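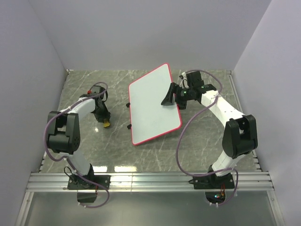
Amateur rugby in this state has an odd gap in it. If you are eight years old, there is a tag league. If you are nineteen, there is a college club or a men's or women's side that will hand you a jersey the first night you show up. If you are thirty-eight and your knee has opinions, you are mostly told to come watch.

I think touch rugby should be the main thing our clubs offer, with the contact game sitting next to it. I have played both codes of the contact game, union for eleven seasons and league for part of one, and I coach a union side now, so I don't say this as somebody who dislikes tackling. I liked tackling a lot.

Start with the numbers at my own club, Gimura. Last season we had 872 people come through at least one session of any kind, counting the school days and the summer evenings. Our contact squads, men's and women's together, struggled to put two full teams on the field by October. We forfeited twice. On those same weekends the back pitch was full of touch players who had paid less, got no jersey, and had to be off by noon so the "real" match could warm up.

Those people are members too. They pay, they bring their kids, and they buy most of what the snack window sells. In the club's newsletter they got one paragraph in the spring and it was about parking.

The usual argument against me is that touch isn't rugby. Ksawery Kozłowski made it at the annual meeting, and he made it well. He said a sport is defined by the thing that is hard about it, and in rugby the hard thing is contact. Take it out and you have a good way to get fit, like running laps with a ball. He also said that if we put touch first, the contact side would be gone in five years and would never come back.

I take the second part seriously. I don't agree with the first. Anybody who thinks touch has nothing hard in it should try defending a three-on-two against Hidayah Lau, who played wing for Grultis before she had her shoulder rebuilt. The passing is faster than in our contact games. The support lines are better. Our backs who play touch in the summer come back in the fall with hands, and our backs who spend the summer in the weight room come back with bigger arms and drop the ball.

As for the contact side dying, it is already thin, and it got thin while it was getting all the money. The club spent $1000 on a new scrum machine pad and some repairs. The touch program asked for cones and a second set of bibs and was told to wait until December. I'm not saying the pad was a waste. It was torn and somebody was going to get hurt. But you can't look at that budget and say touch is what's draining the contact game.

What I have seen is that contact players come out of touch. Tirta Pillai started in our mixed touch games because a coworker dragged him along. He played that way for a year and a half. Then we were short a fullback and he asked if he could train. He would never have walked into a contact practice cold, at twenty-six, with no background. Three of our current women's squad came the same way.

There is also the question of the bottom end of the age range. Parents ask me when their kid has to start tackling. I would like to be able to say "never, if they don't want to" and have that be a true answer, with a team for them at fifteen and at twenty-five. Right now the honest answer is that at fourteen the non-contact options run out here and most of those kids go play soccer.

Rahman, the club across the river, changed its schedule two seasons ago. Touch gets the front pitch in the morning and contact plays in the afternoon. Sharon Magesa, who ran their fixtures then, told me the complaints lasted until the first cold week, when the afternoon kickoff turned out to be warmer. Their contact side finished mid-table, the same as before. They added a second touch division.

I would do three things at Gimura. Give touch the front pitch for half the dates. Charge the same dues and give the same jersey. Put a touch player on the selection and scheduling group, where at present everyone is a current or former forward, me included.

I would leave the contact game alone otherwise. Same league, same coaches, same practice nights. Eun-seong Hyun has done good work with the forwards and I don't want a minute of that taken away.

Some people will leave over this. Two have told me so already, and one of them I have known since college. I'd be sorry to see him go. I would still vote for it, and the next chance to vote is at the spring meeting. Dues have to be paid up to be counted, touch dues included, so check yours.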